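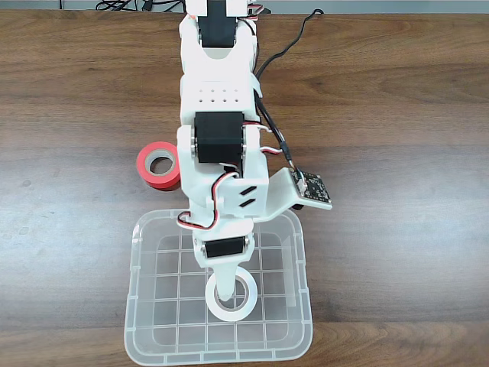 Fig. 3. Clear storage tray on the tabletop, with the tape roll lying flat.

3. Filling the Trays

By now your Bririne drawer frame should be standing level, and the trays should be washed, dried and waiting for you on a table. This is the part most people look forward to, so take your time over it, put the kettle on if you like, and don't worry if you change your mind halfway. Everything in this section can be undone in a few minutes.

Before you begin

Work on a table or counter that is big enough to hold one tray with plenty of room around it. A wooden table is very pleasant for this, but do wipe it down first, as grit under a tray will mark the wood and the tray both. Keep the Trollska liner sheets and the divider strips within reach. You won't need any tools.

3.1 Sort before you store. Bring together all the odds and ends you plan to keep in the drawers (tape, string, labels, glue sticks, spare scissors) and lay them out by kind. Old rolls of tape that have gone yellow or split down the side can go straight in the trash.

3.2 Set the tray down with its long side facing you. The trays are the same front and back, so it doesn't matter which way they go in later.

3.3 Decide whether you want a liner. Light things such as paper clips and labels slide about on bare plastic every time the drawer is opened, and a liner will settle them down nicely. Tape can go in with or without one.

3.4 Put the heaviest item in first, toward the middle. For a craft or mailing drawer this will usually be the tape. Lay the roll flat on its side so that the cardboard core faces up. A roll stored this way stays put, and you can lift it out by the center hole without disturbing its neighbors.

NOTE: Rolls stood on edge look tidy for a day or so, and then they begin to wander. If you would really like yours upright, use two divider strips to make a narrow slot and push the roll in between them.

3.5 Fold over the free end of each roll of tape before it goes in, just a finger's width, so you have something to take hold of next time. It also keeps the sticky side from picking up lint.

3.6 Add the smaller things around the roll, leaving a little space at each end of the tray for your hands. We suggest no more than 23 small items to a tray, though you know your own drawers best.

CAUTION: Do not stack anything higher than the rim. An item that sticks up can catch on the drawer above, and pulling hard on a caught drawer may crack the tray.

CAUTION: Keep scissors and craft knives closed or capped, with the points away from the front of the drawer.

3.7 Lift the filled tray with both hands, one at each end, and lower it into the drawer. Slide the drawer closed slowly the first time and listen for scraping. If you hear any, open it again and look for something standing too tall.

3.8 Repeat with the remaining trays. Put the ones you use every day at waist height, and save the bottom drawer for gift ribbon and other things that only come out now and then - you will be glad of it in February, when all the wrapping supplies can go back to sleep.

NOTE: Adhesives of every kind keep best away from sunny windows and radiators. If a tape drawer must stand near a heater, leave a gap of at least 30 inches.

Go through the trays again after a month or so of use. Most people find they want to move one or two things, and that is quite all right.

Related items
Bririne Drawer Frame, Assembly and Leveling
Trollska Liner Sheets, Cutting to Size
Balogun Label Holders, Fitting Guide
Rurkham Divider Strips, Pack of 400
Care and Cleaning of Clear Trays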